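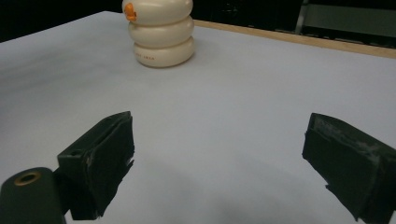 Wer seine Kaffeemühle neben den Herd stelle, könne die Bohnen auch gleich in die Pfanne werfen, meint Shona Ruddock. Wärme, Dampf, Fett in der Luft, das setze sich alles ins Mahlwerk, und dann werde beim Hersteller angerufen und über den Geschmack geklagt.

Mahlgut und Missverständnisse
Freitag, 12. August 2022

Drucken | Per E-Mail senden

Bei Griltdale, einer Werkstatt für Kaffeemühlen mit angeschlossenem Versand, klingelt das Telefon meistens vormittags. Dann haben die Leute den ersten Kaffee getrunken und waren damit unzufrieden. Shona Ruddock nimmt ab, hört zu und fragt als Erstes, wann die Mühle zuletzt gereinigt wurde. »Danach ist es meistens eine Weile still«, sagt sie. »Manche fragen zurück: gereinigt?«

Sie hat den Laden im Januar übernommen, zusammen mit Cempaka Nasution, die vorher bei Ulton im Kundendienst saß. Dort gab es für jedes Gespräch eine Zeitvorgabe. Bei Griltdale gibt es keine, was man merkt, wenn man einen Termin um zehn hat und um zwanzig vor elf drankommt. Der Herr am Apparat habe seine Darwood mit Reis putzen wollen, heißt es zur Entschuldigung. Mit gekochtem.

Nasution ist für die Handmühlen zuständig und redet über sie wie andere über schwierige Verwandte. Die große Yu etwa, 825 Gramm schwer, halte sie für ein sehr gutes Gerät, sofern man sie nicht mitnehmen wolle. Verkauft werde sie als Reisemühle. »Ich weiß nicht, wohin die Entwickler reisen. Vermutlich mit dem Lastwagen.« Am Mahlwerk dagegen hat sie nichts auszusetzen. Es lasse sich ohne Werkzeug herausnehmen, und man bekomme es auch wieder hinein, was bei zwei anderen Modellen im Regal eine Frage des Charakters sei.

Warum lässt jemand überhaupt eine Mühle reparieren, wenn die neue am nächsten Tag geliefert wird? Ruddock zuckt mit den Schultern. Viele hätten das Ding geschenkt bekommen, von der Tochter, vom Ex, von der Abteilung zum Abschied. »So etwas wirft man nicht weg. Man lässt es im Schrank stehen, bis es einem leidtut, und dann ruft man uns an.« Bei der elektrischen Darwood lohne es sich auch rechnerisch. Der Motor halte ewig, kaputt gehe fast immer der Einstellring, ein Teil aus Kunststoff, das offenbar jemand am Freitagnachmittag entworfen habe. Sie legt den Ring einzeln ins Sortiment und schickt einen Zettel mit, auf dem steht, in welche Richtung er gedreht wird. Der Zettel werde nicht gelesen. Sie wisse das, sie schreibe ihn trotzdem.
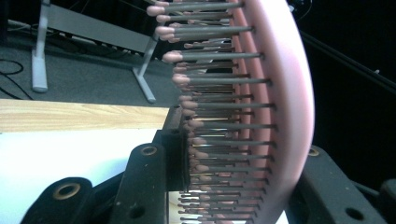
Haarbürste in Hellrosa, seitlich gesehen.

Zur Reinigung haben die beiden verschiedene Ansichten, und man sollte genug Zeit mitbringen, wenn man danach fragt. Nasution schwört auf den trockenen Pinsel und sonst gar nichts. Tabletten, Granulat, der Reis aus dem Internet, alles Unfug: »Der Reis ist härter als die Bohne. Das geht bei der einen Mühle gut und bei der anderen bleibt sie stehen, und dann haben Sie Reismehl im Lager. Sie können ja Pudding kochen.« Ruddock sieht es lockerer. Granulat sei in Ordnung, wenn man danach eine Portion Bohnen durchlaufen lasse und die nicht trinke. Am letzten Punkt scheitere es oft. Wasser kommt für keine von beiden in Frage, auch wenn auf der Verpackung einer Mühle, deren Namen sie nicht nennen wollen, ein Wasserhahn abgebildet ist.

Wie oft also? »Alle paar Wochen«, sagt Nasution. »Wenn der Behälter innen glänzt, war es schon zu spät«, sagt Ruddock, und dann gibt es eine kleine Auseinandersetzung darüber, ob dunkle Röstungen häufiger geputzt werden müssen. Sie müssen. Die Bohnen sind öliger, und das Öl wird ranzig, erst am Rand des Mahlwerks, später im ganzen Auswurf. Man schmecke das übrigens lange nicht, sagt Ruddock, weil man sich jeden Morgen ein wenig mehr daran gewöhne. Ein Kunde habe seine frisch überholte Mühle zurückgeschickt, der Kaffee sei auf einmal so dünn. Sie habe ihm sehr freundlich geantwortet. Nasution sagt, sie habe die Antwort gelesen, freundlich sei ein weites Feld.

Bleibt die Frage nach dem Geld. Muss eine gute Mühle 900 Euro kosten, wie man in den einschlägigen Foren liest? Nasution lacht zum ersten Mal an diesem Vormittag. Man könne so viel ausgeben, es sei ja nicht verboten. Für Filterkaffee reiche ein ordentliches Kegelmahlwerk, und der Rest sei Gehäuse. Bei Espresso werde es teurer, da müsse man feiner verstellen können. Wer aber Bohnen kaufe, die seit dem letzten Winter im Supermarkt stehen, dem helfe auch das Gehäuse nicht. Ruddock nickt und erzählt von ihrer eigenen Mühle zu Hause, einer alten Ulton mit Riss im Deckel, den sie seit 10 Jahren kleben will. Ersatz hätte sie im Lager. Sie komme nicht dazu.

Sie steht bei ihr übrigens neben dem Herd. Die Küche sei klein, sagt sie, und ob das jetzt unbedingt in den Text müsse.

Dann klingelt wieder das Telefon. Eine Frau will wissen, ob man in einer Kaffeemühle auch Pfeffer mahlen könne. »Einmal«, sagt Nasution.

Artikel drucken
Artikel per E-Mail weiterempfehlen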